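Equipment plan and budget, progress report no. 4
Estport workshop — automation cell
October 7, 2026
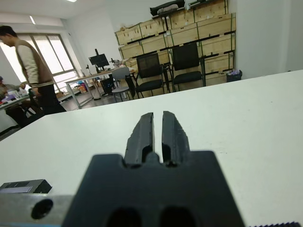
Gripper over the white work table, crates stacked at the back of the room.

To: Adesuwa Ojo, program office
Re: where the equipment money stands, what we want to buy next

Short version first. On plan for the second arm, behind on fingers and spares, one change to request (see Request). No change to the total.

Spent since June report

Fingers and small hardware, $3,054. That is over the line we had for it. Reason is simple, we budgeted one set per quarter and the work eats them faster. The right finger on the current gripper has nicks and scuffs down its outer edge, see photo. Still in use but we want a replacement set on the shelf before the next long run, not after. Brackets and fasteners were in the same order, all received and checked in.

Quotes

Second arm: two quotes in. Ginik is cheaper up front, Teston includes the mounting plate and a longer service term. Once you add the plate to the Ginik price the gap mostly closes. Leaning Teston. Lead time for both is 6 weeks from purchase order, so an order this month lands before the year-end shutdown. Ginik quote runs out first, have asked them to extend, no answer yet.

Gripper: staying with the same model for both arms. Looked at a softer finger option from Haruna. Nice, but the fingers don't swap with what we have and we would be stocking two kinds of spares. Parked for now. Might come back to it in the next plan if the small parts work grows.

Table: second white table the same size as the first. Local supplier, price already in the budget, nothing to approve.

Space

This is the tight one. The crates go nearly to the ceiling and the desk by the window is taken up with the monitor and bench equipment. A second table fits if the crates move or get broken down. Want to keep enough of them to ship an arm back for service, the rest can go. Asked facilities for a price on off-site storage and will foward it when it comes. Also need to know if the chairs can go next door, small thing but they are in the way of where the table would stand.

Power for the second arm was not in the original plan. Electrician has to look at it. No figure yet so I have left it out of the numbers — please don't read that as zero.

Request

Move 70 percent of the unspent travel line to spares. Covers finger sets through the end of the grant and a spare cable set. Travel is not going to be used, the two site visits were done by video call.

Need from you

Yes or no on the travel move.
Sign-off to order the second arm, either vendor.
A name at facilities who can decide on the crates, so far we get passed around.

Next

Order goes out same day as sign-off. Storage price and electrician's estimate to follow seperately. Updated spend sheet is in the shared folder, the tab marked Estport, ignore the old one underneath it.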